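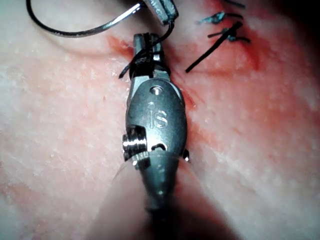 Unit 4 handout: Budgeting for instruments and supplies
Surgical Automation Planning, April session
Instructor: Efraín Usuga

1. Scope
The capital purchase is covered in Unit 3. This unit deals with what the suturing bench uses up and what wears out: needle drivers, suture, tissue for practice, drapes and sheaths.

2. Cost per session
Most instruments are sold with a fixed number of uses. Divide the purchase price by the permitted uses to get the cost per use, then multiply by the instruments fitted. Two-handed knot tying needs two. An instrument removed and refitted in the same session may count as one use or two, depending on the contract. Get the rule in writing.

3. Worked case: Cukdale training lab
Needle driver, price each: $2,185
Permitted uses: 18
Cost per use: $121.39
Two drivers, one session: $242.78
Suture, tissue and drapes, one session: $162.00
Total, one session: $404.78

Iraklis Vasilakis also adds a reserve of $518 per quarter for damaged jaws. Enter it on a separate line. Do not fold it into the session cost.

4. Quotes
Compare the Arnar and Nikolaidis quotes on the course page. Arnar prices sheaths separately.

Assignment
Prepare a one-year supply budget for two benches, four sessions a month each. State the use-counting rule you assumed. Due 6/27/21.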